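Two Fingers and a Subscription: A Talk with Kelly Brandão of Grudonier

Sep 28, 2026

Grudonier sells one thing, and it is a pair of fingers. More exactly, it sells soft covers for the fingers of small robot grippers, and a service that replaces them when they are worn. I wanted to understand why a laboratory would pay for this, so I spoke with Kelly Brandão, who started the company, and afterwards with Marwan Nasrallah, who is a customer.

Ms. Brandão worked before at Rezende, where she repaired small arms for teaching laboratories. "The motors came back sometimes," she told me. "The fingers came back always. People glued on rubber, tape, pieces of a mouse pad. Every laboratory had its own recipe and each one was a little bit bad."

The kit is simple. For 242 dollars the customer receives two pairs of foam-covered fingers, the mounting blocks, the screws and a printed sheet for the alignment. The service costs 11 dollars a month. The customer sends the worn pair back in a padded envelope and receives a fresh one.

I asked if foam is not too weak for daily work. She did not seem offended by the question.

"It is weak, yes. It collects lint, it gets hairy at the tip, and after some weeks you see it with your eyes. But I prefer that the foam is damaged and the screwdriver handle is not. Also the motor is happier. When a hard finger closes on a hard object, the motor pays."

Her customers mostly ask about the tips. The fingers meet in a point, and Ms. Brandão says that this point is where nearly all the wear happens. In July the company changed the glue there, after complaints that the cover was peeling. She admits that the old glue should have been replaced earlier. "We had 143 pairs outside with the first glue. We changed them all without charge. It was an expensive month for us."

Mr. Nasrallah runs the handling bench at Cloltdale, where arms are taught to pick up hand tools and put them back. He has subscribed for a little more than a year. His bench is the ordinary kind: a green cutting mat on a black covering, a shallow tray, and orange bins at the side with screwdrivers and other tools standing out of them.

"The wooden handles are the honest test," he said. "A plastic handle has grooves, it helps you. Old wood is smooth, and it rolls." With the hard fingers that he used before, he lowered the closing force until nothing was scratched, and then half of the tools fell. With the foam he could raise it again.

He keeps a log of grasps for each pair. His best pair reached 1647 before he sent it back, and he says he kept it too long.
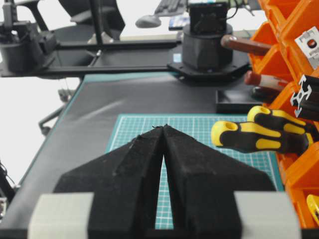
What the customers would change

Mr. Nasrallah has two complaints. The first is the color. Black foam in front of a wrist camera on a black work surface makes the edge of the finger difficult to find, and he has asked for gray. Ms. Brandão told me that gray samples exist, but the gray foam they tried became dirty very fast and looked old after a few days. She does not want to promise a date.

The second is the delivery. The envelopes go through Jusstead, a shipping partner, and twice the fresh pair came later than it should. He now keeps one spare pair in a drawer. "It is not a big problem, but I pay for a service so that I do not need the drawer."

I asked Ms. Brandão whether a laboratory with only one arm should subscribe. She thought about this for a moment. "If the arm works every day, yes. If it is for a class in the spring, buy the kit and write to us when it is finished. I will not be angry."

The kit fits three common gripper sizes. For other sizes, Grudonier asks for a drawing of the mounting block and answers with a price within a week.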